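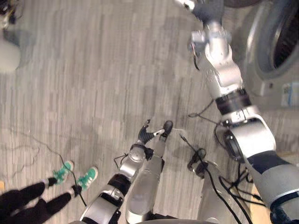 Gripper Trials Working Group
Minutes, April 27, 2026

Present: Panya Pongsiri (chair), Baranauskienė, Vidolov, Relton (by phone for items 1 to 4)
Minutes taken by Vidolov

1. Last minutes

Accepted with one fix. The spare wrist plate was ordered in black, and we wrote silver. Relton asked that part numbers go in the shared sheet from now on, so they are left out here.

2. Ribbed fingers against smooth fingers

Baranauskienė went through the results from the laundry task, and it was a good long talk (over our time, but worth it!). We now have 134 tries at taking a single item out of the drum and setting it on the table. The ribbed black fingers did it in 81 of them. There is no smooth-finger number to put next to that yet, as the smooth set was run on towels only and the ribbed set had the full mix of socks, shirts and towels.

Still, everyone was very taken with how the ribbed ones handle a sock. They roll the edge of the fabric in a little as they close, and once it's in it stays in. Panya played the sock clips twice and we would all have happily watched a third time.

Most of the misses are double picks, where a second piece comes along with the first. Vidolov thinks the fingers close too far before the arm lifts. Baranauskienė thinks it's the approach angle into the drum. We agreed to test the closing width first, as it is a one-line change in the controller, and leave the angle alone until that's done.

Agreed: the smooth set gets the same full mix, same order of items, before anyone compares the two.

3. Wrist cables

Long item. The cables on the right arm still hang off the forearm and run down to the floor, and the slack gets in the way when the arm reaches up and across. Twice in the last set the run was stopped by hand because a loop was close to the elbow. These two are counted as neither hits nor misses.

Relton suggested a fabric sleeve from wrist to elbow with one fixed point at the elbow cap. Panya would like two fixed points. Baranauskienė pointed out that a tight sleeve will pull at full stretch, and full stretch is exactly where we need to be to get to the back of the drum. We will try Relton's version on the right arm only and keep the left arm as it is, so we can see the difference side by side.

Floor cables: whoever stands next to the arms should have a clear place for their feet. Vidolov to lay a flat cable cover. Until then the person with the stop button stays on the left arm's side and says so out loud before the arms are switched on.

4. Head camera and wrist camera

The head camera gives a fine wide view of both arms and the floor, and it's what we use to find the machine and line up. It does smear when the base is turning. We looked at a stretch where the floor planks are just streaks, and there is no point asking the software to find a sock in that. Baranauskienė has added a short wait after each turn, 11 frames, and the first runs with it look much steadier.

The other trouble is that the arm gets between the head camera and the drum on the way in. Panya asked if we could come in lower. Relton would sooner hand over to the wrist camera at that point, and has a rough version going on the bench already. Great news, and quicker than any of us expected. Relton will bring it over for the next set.

Relton left the call after this item.

5. Jelloletti soft tips

The sample tips from Jelloletti are here. They are much softer than we had pictured and slip over our present fingers with no tools. Vidolov tried them by hand on a wet shirt and liked them a lot. Concern from Baranauskienė that they will pick up lint, which we can only find out by using them. They go on the left gripper after the smooth set is finished. No mixing tips within a set, please.

6. Log storage

We are at 754 saved runs and the drive is filling up. Agreed to keep all video for misses and to thin out the video for hits, keeping joint and force logs for everything. Panya to write down the rule before anyone deletes anything.

7. Other business

Baranauskienė would like to show the sock task at the open house in September. General delight. To be taken up again once the cables are sorted.

Actions

Vidolov: closing width test; flat cable cover
Baranauskienė: smooth set with the full mix; keep the wait after turns switched on
Relton: sleeve for the right arm; wrist camera handover
Panya: storage rule; reply to Jelloletti with our finger sizes

Next meeting when the smooth set is done. Panya will send the time.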